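### 3.2 Writing instruments and surface conditions

The legibility of handwritten labels depends on the pen, but also on the surface and on the angle at which the writer holds the hand. In the earlier work of our group (Wan and Magalhães), the labels were written in an office, on a desk, and the results were too good compared with the daily practice of small archives. For this reason we repeated the test with staff of the Talville and Barros collections, who wrote at their usual places and with no special instruction.

Each of the 22 writers completed one set of labels on coated card and one set on uncoated card. The labels were stored for 60 days in closed boxes and then read by 2 persons who did not know the content. A label was accepted only when both readers gave the same transcription. In case of disagreement, the label was marked as doubtful and it was not used in the comparison of the inks.

We must mention one difficulty. Several writers at Barros pressed very hard on the coated card, and the strokes became wider at the end of the word. We kept these labels in the sample, as the same habit is visible in the older boxes of the Wenthorpe deposit.

The pens were of the thin type, which is common for small labels. A pen with a white body is easy to lose among papers, but on a plain table it can still be found by its colored end (Figure 1).

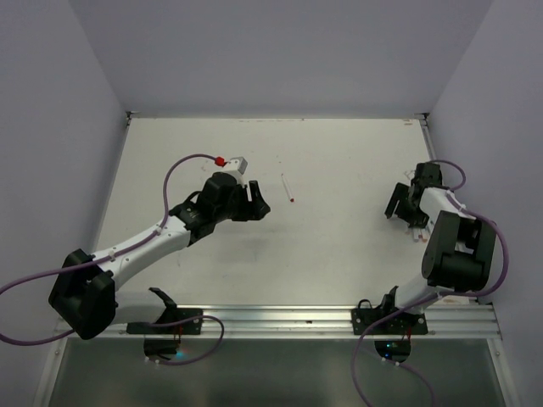
**Figure 1.** Thin white pen with a red tip on a white tabletop.

### 3.3 Reading procedure

The readers worked in separate rooms and received the labels in random order. They were allowed to use a magnifying glass, but not to compare one label with another.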